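**Pinza manual Flumel: reseña tras un mes de uso**

Llevábamos desde abril con el presupuesto abierto y una sola duda: ¿otro brazo o un par de pinzas de mano para grabar demostraciones? Al final compramos el kit de Flumel, 2 pinzas por 1.309 euros, y estoy contentísimo con la decisión.

Lo mejor es el tiempo. Con el brazo, entre encenderlo, calibrarlo y repetir, la mañana se nos iba entera (y la paciencia de Julián también). Con las pinzas llegamos a 504 demostraciones en la primera semana, ¡y eso que Tharushi y yo todavía estábamos aprendiendo! Los dedos, acabados en punta y con el borde interior dentado, entran muy bien en sitios estrechos: neceseres, estuches, cajones a medio abrir.

Pegas, alguna hay. Los cables son más largos de lo que me gustaría y conviene pensar por dónde van antes de empezar. El manual se queda corto en la parte de los marcadores — tuvimos que escribir a soporte, que contestó el mismo día. Y los dedos de repuesto no vienen incluidos; yo reservaría 400 euros más para recambios y almacenamiento. Miramos también la de Bokell, muy bien acabada, pero el plazo de entrega no nos cuadraba. 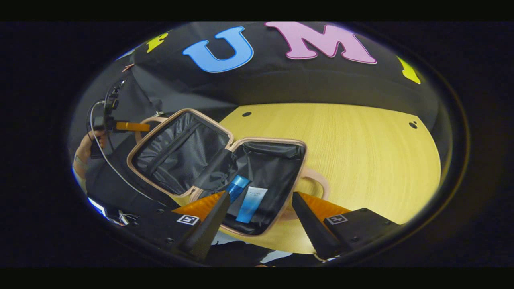

*Un bote azul dentro del neceser rosa, con los dedos de la pinza ya en su sitio.*

Si vais a pedir presupuesto, preguntad por el precio de los dedos sueltos y por la licencia del programa, que se paga aparte. Nosotros vamos a pedir un segundo kit para el equipo de Zlata.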